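Re: [catterall-swap] Sheets, boxes, and the bedroom problem

From: Mylene Catacutan
To: catterall-swap list

Arnel and all,

Quick one, I have to be out the door by 6 so excuse the typing.

On Tue's question no wait, that was the other thread. Arnel, your message, quoted so people who joined in October can follow:

> From: Arnel Maglaya
>
> Hi everybody. We are finally turning the back bedroom over after
> my nephew moved out and I am stuck. The closet is 50 inches wide,
> one rod, no shelves. Everything that came out of it is now on the
> bed and I can't make the bed because everything is on the bed. My
> questions:
>
> Does anyone sort ON the bed or is that a mistake? I've read both.
>
> Flat boxes. I have a stack of them from shirts and small
> electronics and I hate to throw out a good box. Keep or toss?
>
> Little cloth things. Washcloths, baby stuff, single socks, scraps
> my wife is saving. They end up everywhere. Bag, bin, drawer?
>
> Also does anybody still have the Zallemura hanging organizer that
> was offered in the spring? Would take it if it's still going.
>
> Thanks, Arnel

OK in order.

Sorting on the bed. I do it and I'd do it again, but put an old sheet down first. NOT the sheet you plan to sleep on. I use a plaid one that is past its best, and when I'm finished I pick up the four corners and shake the lint and thread ends out over the tub. The other thing is you have to be done by bedtime. If you start after supper you'll be moving piles to the floor at 11 and then you have two messes. Start after breakfast. Half the bed at a time if it's a lot, and keep the pillow end clear so there's someplace to fold.

Somebody on here (two years ago? can't find it) said use the dining table instead. Fine if you have one. Ours has a sewing machine on it and has since forever.

Flat boxes. Keep the ones that close properly and fit the shelf you really have, toss the rest. My test is if I can't say what goes in it before I put it down, it goes out with the recycling. I kept far too many from the Vestura outlet, 30 of them at one point, all slightly different sizes so they wouldn't stack, and I was so proud of them. They held nothing. Now I have a few. One has buttons, one has cords, one has the kids' report cards. Write on the short end with a marker, not on the lid, you can't see a lid when it's in a stack.

Long narrow cases are harder. They don't stand up, they don't stack, they roll out and hit your foot. Under the bed, pushed to the wall side. Or behind the dresser if there's a gap. I wouldn't give one shelf space.

Plastic bags and the wrap that sheets and blankets come in, out. All of it. I know they zip and I know they look useful. Cloth gets musty in them here, our bedroom is on the damp side of the house. An old pillowcase does the same job and breathes. The only plastic I keep is one big clear bag for the donation pile so I don't accidentally put it back in the closet (done that. twice).

Little cloth things. This is the one I have opinions about. Don't do a drawer, a drawer turns into a lump. Get a shallow bin, open top, and put it where you fold. Everything small goes in there crumpled, you don't fold it on the day, you just get it off the bed. Then one evening with the TV on you go thru the whole bin. Socks with no partner get until the next wash and then they're dust rags. Scraps your wife is saving, ask her for a size limit. My mother's was anything smaller than her hand.

If you have kids in the house do the small things first, before the sheets and sweaters. Otherwise they get buried and you find one blue something at the end and have no idea which pile it came out of.

Mine as of this morning, with the bookshelves still to do:

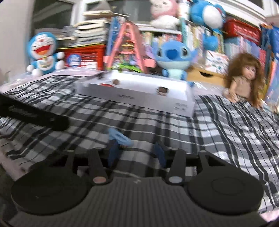

Mylene Catacutan

The white box stays on the bed till I decide, and the small blue thing goes in the bin like I said. The plastic on the left is going out. Plaid sheet is the sorting one, you can see why I don't bother to iron it. The shelves at the back with the toys and books are a whole other message and I am not asking for advice on them yet, please.

Closet: for 50 inches with one rod I'd put a second rod under half of it, shirts above, pants folded over below, and leave the other half full height for coats and dresses. Measure your longest coat first. We used a Zarnus rod, the kind that hangs off the top one, no drilling. It's held up OK. Don't load it with jeans.

The Zallemura organizer: I think it went to someone on the Catterall Road end but I'm not sure it ever got picked up. Whoever has it please reply to the LIST, not just to me, I lose things in my inbox. I'm at 700 unread and not proud.

Two more things while I'm here. I have a twin fitted sheet with good elastic, plain, clean, no use to me now. And a bag of wooden hangers, some have the bar and some don't. Porch pickup, say when you're coming. If no takers by the end of the month they go to the thrift store along with the rest.

Arnel let us know how far you get. And put the old sheet down first!!

M.

Sorry, forgot: hangers all facing the same way when you put things back. Makes it much easier to grab a bunch out if you have to move it all agian.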